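Cooking Bread in Coals: Dutch Oven Trials at the Workneh Group Site
Project report, Outdoor Food Skills
Nicanor Mansilla

Purpose

I wanted to find out if a plain white yeast dough could be baked in a cast iron Dutch oven over wood coals and come out close to a loaf from a kitchen oven. Most camp recipes I read call for charcoal briquettes because they burn evenly. Our group does not like to carry briquettes, so I used only wood coals from the fire ring.

Materials

The dough was 1000 grams of bread flour, water, salt and dry yeast, divided into four loaves. I used the same flour for all of them, a bag of Vinetti bought before the trip. The oven was a 10-inch camp model with legs and a flanged lid, borrowed from the Cernero outing club. I also had a small shovel, a lid lifter, leather gloves and parchment paper. Firewood was split oak from the site office. The dough was mixed at home and kept in a cooler overnight.
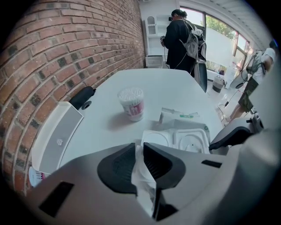 Can bread be baked in a Dutch oven without charcoal?
Wood coals work if the fire has burned down first and more of the coals go on the lid than underneath. Hardwood is best for this. Pine burns out before the loaf is done.

Method

I lit the fire two hours before the first bake and let it burn down to coals. The oven was preheated next to the fire, turned a few times so one side did not get too hot. Each loaf went in on parchment with the lid on. Coals were spread in a ring under the oven and over the whole lid. I rotated the oven a quarter turn one way and the lid a quarter turn the other way every ten minutes.

Loaf one had equal coals above and below. For the second loaf I moved half of the bottom coals up to the lid. The third was the same as the second, but with a wire trivet inside to lift the bread off the iron. The fourth repeated the third with fresh coals added halfway through.

Results

Loaf one burned on the bottom and was pale on top. The crumb was fine once the bottom was cut off. Loaf two was better, with a dark bottom crust that could be eaten. Loaf three did not burn, but the coals faded and the middle was gummy. Loaf four was baked through, with an even brown top. Our group ate it with bean soup.
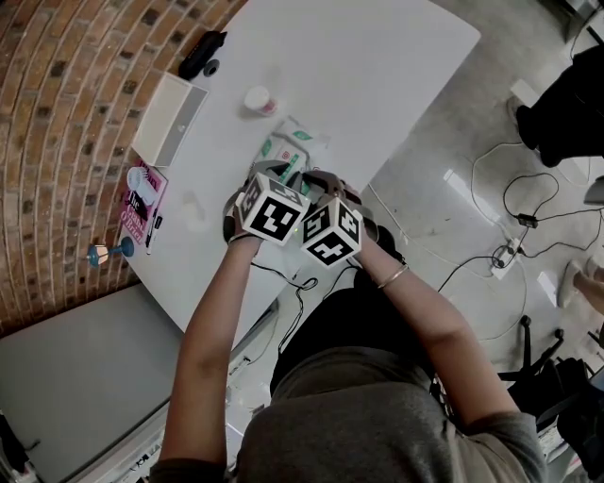
Gripper with patterned cubes, held in both hands at a white table.

Problems

Wind was the main problem. It came up off the lake at Weterier in the afternoon and made the coals on one side burn faster, even with the rotation. I built a low wall of flat stones for the last two loaves, so those two also had better shelter than the first two. That makes the comparison less fair than I planned.

Ash fell into the oven once when I lifted the lid at an angle. After that I brushed the lid before opening it.

Next trial

I plan to go back in June and repeat loaf four, using the stone wall from the start. I would also like to try a smaller loaf with the same coals and see if the trivet is still needed.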